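Greveo Holiday Lets
Changeover and safety inspection — kitchen and dining area
Property: Pakudham, ground floor flat
Inspection: February 2012
Previous inspection: October
Result: pass, with 2 items to put right before the next let

Marks used on this sheet: OK, Attention, Fail, N/A. Comments follow the mark. Anything marked Attention has to be dealt with before keys are handed over. A Fail closes the room until it is fixed.

1. Exits and floor

1.1 Back door opens fully from inside without a key. OK.
1.2 Route from kitchen to hall clear. OK. The folded clothes airer has been moved to the hall cupboard and should stay there.
1.3 Floor sound, no lifted edges. OK. Threshold strip refixed after the October visit and still tight.
1.4 Mat at sink has a non-slip backing. OK.

2. Fire and heat

2.1 Heat alarm sounds on test button. OK. New battery fitted at this visit, date written inside the cover.
2.2 Fire blanket on hook, tapes hanging free. OK. Somebody had tucked the tapes up behind the case again. Please leave them down.
2.3 Cooker hob, all rings light and go out. OK.
2.4 Oven door seal. OK. Worn at the bottom corner but still closing properly. Look at it again next time.
2.5 Extractor filter clean. Attention. Greasy to the touch. Soak in hot water and washing-up liquid, dry it fully and refit. A spare is on the shelf in the store if this one won't come clean.

3. Electrical

3.1 Sockets near sink undamaged. OK.
3.2 Kettle and toaster leads sound. OK. Both are Prustis models, bought together. The toaster crumb tray was full and has been emptied.
3.3 Fridge running and cold. OK. Door seal wiped, no mould.
3.4 No extension leads in use. OK.

4. Water

4.1 Hot tap at kitchen sink, temperature after one minute. OK. Reading 58. The cylinder is set to 60 and hasn't been altered.
4.2 No leaks under sink. OK. The old stain on the cupboard base is dry.
4.3 Waste runs freely. OK.
4.4 Stopcock turns by hand. OK. Stiff for the first quarter turn, then fine.

5. Cleaning products and sponges

5.1 Products kept in their own bottles, labels readable. OK. Nothing has been decanted. If a label comes off, throw the bottle away, even if it's nearly full.
5.2 Products stored in the high cupboard with the catch on. OK at the end of the visit. The catch is the Simard type and needs pushing until it clicks — shutting the door gently doesn't do it.
5.3 Caps tight. OK. Bottles that have been laid on their side should be stood up and the cap checked before they go back.
5.4 Sponges. Attention. Keep one kind for dishes and another for surfaces and don't swap them over. A fresh set goes out at every changeover, so the ones in use now are to go in the bin.
5.5 Cloths washed at 60 and dried. OK.
5.6 Paper towel available at sink. OK.

6. Food storage and packaging

6.1 Opened food left by guests removed. OK. Sealed packets can stay if they are in date.
6.2 Plastic bags out of reach of small children. OK after sorting. Bags and wrappers are to be dealt with as they are emptied, before anyone starts on the surfaces. The same goes for fruit nets and foam sleeves, which end up under the table otherwise.
6.3 Food kept apart from cleaning products. OK in the cupboards. See the comment below about the table.
6.4 Bin lid closes. OK. New liner in.

7. Dining table and chairs

7.1 Table steady. OK. Felt pad replaced on one leg.
7.2 Chairs sound, no loose rungs. OK.
7.3 Tablecloth does not hang low enough to be trodden on. OK. The checked cloth is the right one for this table. The longer plain one belongs upstairs.
7.4 Cloth clean. OK. Lift it and wipe underneath as well.

Comments

The flat is in good order and the October list has been cleared apart from the oven seal, which is carried over.

The table is the handiest surface in the room and everything gets put down on it during a changeover. That is allowed while the work is going on, provided no food is left open beside the bottles. Once the cupboards are done, sort what's on the cloth into three lots: back to the high cupboard, back to the food shelves, and rubbish. Shake out the crumpled bags before binning them, as small things get caught up inside. Last time it was the key to the meter box, and it took most of a morning to get a new one cut.

Allow 12 minutes for the table on the changeover sheet. The old sheet gave it no time of its own and it tended to be left until the guests were at the door.
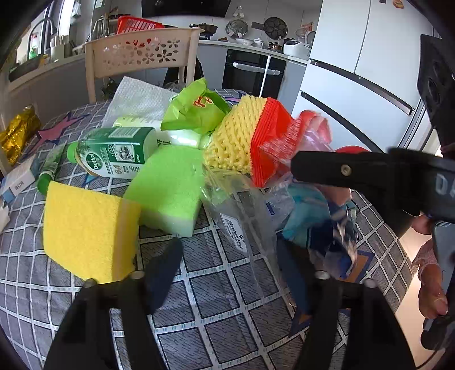
Tick off 2.5 and 5.4 on the copy kept inside the store door and put your initials by each. The filter can be left out overnight to dry if the flat is empty, but it must be back in before anyone uses the hob.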